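12/05/2019
Posted by Rirkon project desk
3 shares | 0 comments

Progress to end of period, Primby paper handling work. Short one this time, sorry, most of the month went on the fault.

In March the left finger on the Rustad unit stopped reporting its closed position. Controller kept driving the motor - 35 seconds before the cutout tripped, should be under two. Motor casing too hot to touch. No one hurt. Unit pulled from use the same afternoon and logged as a safety matter.
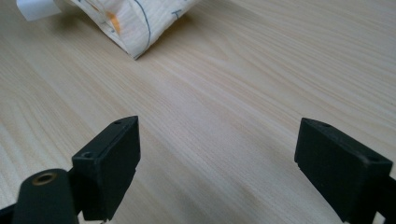
Cause was a chafed sensor lead at the wrist. Vomden replaced it under warranty, we paid freight only. Have since run 400 of the planned 600 grasps on crumpled and folded sheets, no repeat so far. Thin paper is still the worst, fingers close over the top of it and come up with nothing.

Still to do:
- second cutout, seperate from the controller
- lead check added to the start up list
- remaining 200 grasps

Budget is 60 dollars over on freight. We'd like to move the finish date back two weeks - please confirm by reply if thats OK.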